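Ticket 784
Project: Trolora
Component: gripper / arm controller
Opened by: Poul Dalsgaard
Opened: July 2020
Priority: normal
Status: waiting on supplier
Subject: Gonik gripper reports "grasp OK" on denim with nothing between the fingers

Problem

We are comparing the Gonik gripper with the Bech gripper for picking up clothes from a flat surface. On T-shirts and towels the two do equally well. On jeans the Gonik reports a good grasp when the fingers have closed on nothing, or on a pinch so small that the cloth slips out as soon as the arm lifts. The controller then goes on to the fold step with an empty gripper.

Expected: status goes to "no object" and the arm goes back to the approach position.
Got: status "grasp OK", width reading 2 mm, arm continues.

Setup

Red and black arm, jeans on the green mat, controller firmware as delivered in April. Close speed 300, force limit 200, both in the controller's own units. Approach is from the side, low, onto a fold at the edge of the garment. Same jeans for every run so that the cloth is not a variable. 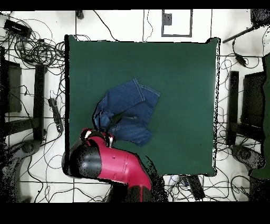 Gripper at the lower left edge of the jeans, view from the head camera.

Log

Entry 1, Poul
Ran the standard pick sequence with default settings. False "grasp OK" on thin folds. Thick folds near the seams are fine. Tried it with the jeans turned over and got the same result, so it does not depend on which side is up.

Entry 2, Poul
Checked the finger zero. Closed the gripper in free air and read the width. It shows 2 mm when the fingers are touching. The controller treats anything above zero as an object, so every empty close counts as a grasp. Re-zeroed from the service menu. The reading goes to 0 and stays there until the controller is restarted, then it is back to 2 mm.

Entry 3, Preterby support
Please confirm that the zero was saved to the controller and not only applied for the session. In the service menu the save command is on the second page. Also please swap the gripper cable if you have a spare.

Entry 4, Poul
Saved from the second page. Menu confirms the save. After restart the offset is back. Swapped the cable, no change. Put the old cable back.

Entry 5, Poul
Mounted the Bech on the same arm and ran the same sequence. Free-air close reads 0 before and after restart. No false grasps on thin folds. It does miss more often on the leg where the denim lies flat, but it reports the miss correctly and the arm retries. Put the Gonik back on.

Entry 6, Poul
Lowered the force limit from 200 to see if the fingers were flexing at the tips. The reading did not change. Set it back to 200. Lowered the close speed from 300 as well, also no change. I am leaving both at the original values so the later runs can be compared with the first ones.
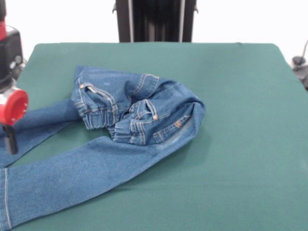
I also moved the target point. The waist has more layers and a lot of stitching, and a grasp there gives a width well above the offset, so the false reading does not matter much. The legs are the problem. A single fold of denim on the leg reads close enough to an empty close that I would not trust a threshold to tell them apart.

Entry 7, Preterby support
The offset is probably stored in the gripper itself and loaded at startup, overwriting the value saved in the controller. We have asked Gonik whether it can be rewritten in the field. Until then you can set the minimum object width in the pick script to 3 mm.

Entry 8, Poul
Set minimum width to 3 mm. Empty closes are now reported as "no object". The cost is that some good picks on the leg are rejected too, and the arm retries when it does not need to. Usable for the comparison if I note it next to the results. Not usable for normal running.

Open items

- Gonik to say whether the stored offset can be changed without sending the gripper in.
- Repeat the leg picks with both grippers once the offset is fixed.
- Remove the 3 mm minimum from the pick script afterwards. It is in the shared settings file, so the Bech runs pick it up too.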